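VERSTEAD TOWNSHIP BROADBAND WORKING GROUP
Minutes of the regular meeting, January 16, 2020
Verstead Township Hall, lower meeting room

Present: five voting members, the township clerk (recording), one representative of Mustano Fiber, one representative of Tavares Electric Cooperative. Quorum met.

1. Call to order and prior minutes

The chair called the meeting to order. Minutes of the previous meeting were approved with one correction: under item 4, "aerial drop" should read "buried drop" in both places.

2. Service survey

The clerk reported that 232 completed survey forms have been returned from addresses on the west side of the township. Forms from Jitik Road north of the bridge are still thin, and a second mailing will go to that route only. Respondents most often listed evening slowdowns and loss of service during rain. Several home businesses reported that they upload files from the library parking lot.

A member asked whether forms without a speed test result should be kept. The group agreed to keep them and mark the field as blank. Blank fields will not be averaged in.

3. Route options

Mustano Fiber presented two routes from the existing splice point at the substation.

Option A follows the county right-of-way along Jitik Road and is buried the full length. Rock is expected near the creek crossing, and the bore would have to pass under the culvert. The county permit is the long item on the schedule.

Option B uses Tavares poles for most of the distance and goes underground at the school. Make-ready work is required on 30 poles. Tavares stated that its crews could not begin make-ready before August and that pole replacement, if needed, would be billed to the attaching party.

Discussion covered ice loading, tree trimming, and who holds the easement behind the old creamery. The clerk will pull the easement record. No route was selected. Mustano was asked to return with a single cost sheet showing both options on the same basis — the sheets handed out used different drop lengths.

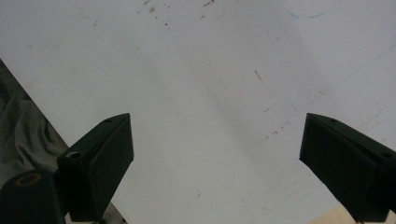
4. Drop and installation charges

Mustano proposed a flat installation charge for any address within 900 feet of the main line, with longer drops priced by the foot. Two members objected that many farmhouses on the west side sit well past that distance. Mustano said the limit could be extended if the township contributed to the longer drops.

Motion: to ask Mustano for a revised drop schedule with a higher flat-rate limit and the per-foot charge stated separately. Seconded. Carried, four in favor, one opposed.

5. Interim service

The group reviewed the fixed wireless antenna on the grain elevator. The current lease allows one additional sector. Line of sight to the valley floor is poor, and the added sector would mainly help addresses on the ridge. The equipment has no backup power beyond its battery cabinet. Tabled until the lease terms are confirmed with the elevator owner.

6. Budget

Balance in the planning account is unchanged. Motion to spend up to $4000 on an independent engineering review of the two routes, subject to approval by the township board. Seconded. Carried, all in favor.

7. Public comment

One resident asked whether existing DSL customers would lose their phone lines. Mustano answered that it has no control over the copper plant and that its service would be separate. A second resident asked for the route maps to be posted at the hall. The clerk will post them — large format if the county plotter is available.

8. Action items

Clerk: second survey mailing, easement record, posting of maps.
Mustano Fiber: combined cost sheet, revised drop schedule.
Tavares Electric Cooperative: pole list with attachment heights.
Chair: request to township board for engineering funds; call to elevator owner.

9. Adjournment

Motion to adjourn, seconded, carried. Minutes are in draft form until approved at the next regular meeting.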